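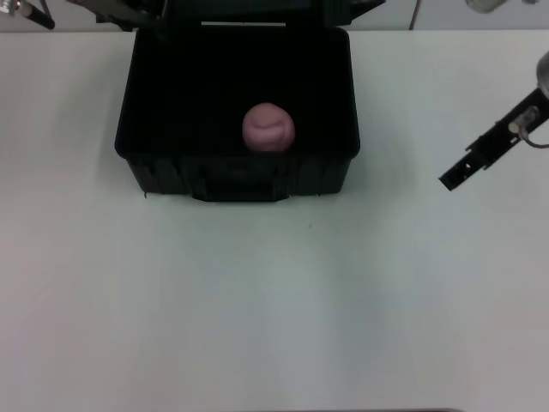
Home | Fixtures | Coaching | Talks | Contact

What the bench is for: speaker notes
Feb 6, 2025
By Sanne Postma

Start before they've sat down properly. Basketball people never sit down properly anyway.

Thank Nathalie Meijer for the invitation and for the introduction, whatever she ends up saying in it. If she mentions the Skurkar final, laugh and move on. If she doesn't, bring it up at the end.

OPENING

I coached the Tuvstead women's side for six seasons and in that time I was asked one question more than any other, usually by a parent, usually in a car park: why is she not playing? I had a very good answer to this, which changed every week.

Tonight is my attempt at a better one. It's about substitutions. I know the poster said "leadership". The poster was printed before I'd written anything.

(Pause. See if that lands. If it doesn't, go straight to the minutes.)

THE MINUTES

In a forty-minute game with five on the floor you have 200 minutes to give away. Write it on the flipchart. People nod at this as if they knew it, and then go home and give 38 of them to the tall one.

I did that. In my second season our point guard played every minute of four games running. I told everybody it was because she was fit. She was fit. She was also throwing the ball to people in the second row by the last quarter, and I was shouting at her for it, as though she'd had the idea herself.

What changed my mind was Beson. They came to us in June for a summer tournament with 11 players, none of whom I would have looked at twice in the warm-up, and they changed three at a time every four minutes like a shift at a bakery. We were nine up at half-time. I'd rather not go into the rest. The hall holds 245 and I believe all of them have since reminded me of it personally.

(Don't tell the story about the bus here. It's long and it makes Cele look bad, and two of their coaches are coming.)

WHAT I STARTED DOING

I wrote the changes down before the game. First change at five minutes, no matter what the score was. The first time, we were winning and I took off our two best scorers. My assistant looked at me as if I'd sold the minibus.

Rules I kept to, more or less:

- Nobody comes off straight after a mistake. Leave her on for two more possessions, even if it hurts. It will hurt.
- Tell a player before tip-off when she's going on. She'll warm up for it instead of watching your face all night.
- If you say five minutes, give her five minutes. Ninety seconds is a visit.
- Talk to whoever comes off. One sentence will do. "Drink something" counts.

Then the bit I broke constantly: don't put the starters back the moment it gets close. I can't claim to have cracked this. With 90 seconds left and two points in it, I have the courage of a wet biscuit and the same five go back on.

Ask the room who'd leave the second unit out there. Somebody always puts a hand up. Ask what league they coach in.

DID IT WORK

People want me to say we won the title. We came fourth. The year before, we'd come fourth.

The difference was that 12 players signed up again, and the season before that it had been seven, one of whom only came back for her shoes. I could run a proper practice. Five against five, with two left over to be rude about it. You can't teach help defence to seven people, though I have tried, and at one point played centre myself. Knee still clicks.

(Show knee? No.)

THE OBJECTION

Someone will say this is fine for a club, but in the top division you play to win. Yes. Agree with them quickly. Then ask how their starters shoot in the fourth quarter on the second night of a double-header. Let them work it out. Have some water.

CLOSE

Go back to the car park. These days, when a parent asks, I get the sheet out of my bag. It usually has coffee on it, but the minutes are there.

Take questions. If there aren't any, Skurkar final: we lost it by one, and I had a timeout left.

More talks
Zone defence for people who hate zone defence
Refereeing the under-12s
Pre-season at Cele: what we'd drop
Free throws, again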